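Two trains and a very wet walk to see a phone system

I got home from the Trustow open day last night with a tote bag full of cables I don't need and a head full of things I want to change at work, so I'm writing it down before it all leaks out again. (If you're only here for the router reviews, skip this one, I won't mind!)

For anyone new, I look after phones and networking for a small chain of veterinary clinics. We have 93 extensions, most of them on desks and a few on walls in rooms where dogs try to eat them. Our contract is up in June and Trustow is one of the companies we've been talking to, so when they announced their first open day since before the pandemic I signed up the same morning.

The building is out past the airport, next to a tile warehouse, and the shuttle from the station had already left when I got there. So I walked. It rained. By the time Sandamali Gunawardena handed me my badge at the front desk I was leaving puddles, and she very kindly found me a towel from somewhere.

The morning was a tour in small groups. Ours was led by Fathima Cassim, who runs their support floor and talks faster than anyone I've ever met. She took us through the call routing side first. They host their switching in two sites and every customer is registered to both, which I knew from the brochure, but it was good to see it on a live board with real traffic. She let us pick a test account and then she dropped it from the first site. The desk phone in front of us lost its line, showed a little spinner, and came back in 6 seconds. She did it again with a call in progress and that one did drop, and she told us straight out that it would. I liked that a lot more than the usual sales demo.

Then the lab, which was my favorite part. Racks down one wall, and a long bench of handsets from just about every maker, some of them so old I had one as my first work phone. Anjana Ranasinghe looks after it. He tests each firmware version against each phone model before it gets pushed to customers, and he has a spreadsheet with 419 rows of quirks in it. I asked if I could have a copy. He laughed, but he did look up our conference phone and found two entries, one of which explains the echo we've been blaming on the ceiling in the Elm Street break room for a year.

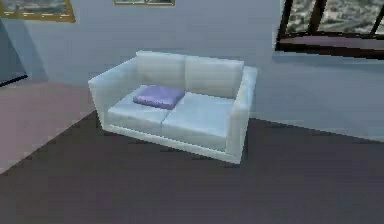 Lunch was sandwiches and a very good lentil soup, and I ended up sitting with Moushumi Sultana, who does the same job as me for a group of dental offices. We compared notes on number porting and I won't repeat most of it. She moved to a Nuvireo service last fall and is mostly happy, apart from voicemail to email, where the attachments arrive in a format her front desk tablets won't play. I wrote that down to ask about and then forgot to ask about it. Argh.

The afternoon had talks, and I went to two. The first was on emergency calling and getting the right address attached to each phone when people move desks. Dry, but I came away with a list. If you have staff who carry a softphone between sites, go and check what address is stored for them. I checked ours on the train and three were wrong, one of them by a whole county.

The second was by Muireann Hegarty on backup lines for small sites. Her setup is a Flostix gateway in the comms closet with a cellular stick and one old analog line, and the phones fall back to it if the broadband goes. You only get basic calling, no transfers to other branches, no hold music, but the front desk can still ring out and take calls. She said to plug the gateway into the same battery backup as the switch the phones draw power from, and half the room started scribbling. Including me. Ours are on different ones. Her slides should go up on the Trustow site sometime in March 2022, she thought.

There was a small vendor area too. I had a go on the Farahani headsets, which were comfy and had a mute button you can find without looking, but the price was almost 100 dollars more than what we pay now and I can't see that getting past my boss.

I didn't get to see billing, which is where our current provider drives me up the wall, and the pricing session was full before I got to the sign-up sheet. Fathima has promised me a call about it. I also want to know how they handle fax, because yes, we still fax, the labs insist on it.

Next job is a trial with five phones at the smallest clinic. I'll post how it goes once the paperwork is through. Bring a raincoat if you go to the next one, and get the earlier train so you make the shuttle.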